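Finness soft gripper kit, second look

I've had the Finness two-finger kit on the bench since May, on loan from Harsh Vishwakarma, and a few people have asked whether the fingers are worth the money on their own. My notes so far cover the fingers, the wrist camera and the software, in that order.

The kit arrives as a motor unit, a pair of ribbed flexible fingers, a small camera with bracket, and a bag of screws. Mass as weighed on my kitchen scales is 624 g with everything fitted. The supplied cable is too short if your controller sits under the table. I used an extension from Sarkamach and saw no dropped packets.

Fitting the fingers takes two screws each. The manual gives no torque figure. Tighten until the base stops moving and leave it there, as the thread is cut straight into the plastic and will strip. The ribs let each finger bend round whatever it closes on, so the closing position matters less than it does with rigid jaws. My test set is ordinary sorting stuff: a drinks can, a green bottle and two tapered bins to drop things into.

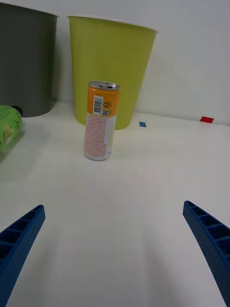

Can the kit pick up a thin-walled can without crushing it?
With the current limit set to 2 on the menu scale, mine does. At the factory setting it dented the first can I tried, so change that before anything else.

The camera is fixed focus. Small print on packaging is readable at close range but I wouldn't plan a barcode job round it. Exposure is automatic by default and drifts when the arm passes over a white surface. Locking it in the config file cures this, though the setting is lost on every firmware update.

Software is the weak part. Calibration has 11 steps and the progress bar stops at step four whether or not anything is wrong. Seraina Brunner sent me her script, which skips the dialogue boxes and writes the values directly. I'll link to it once she has tidied it up.

Price as quoted to me was 1,050 euros, fingers and camera included. Spare fingers are sold in pairs only. The Hauser adapter plate is extra and I haven't tried it yet.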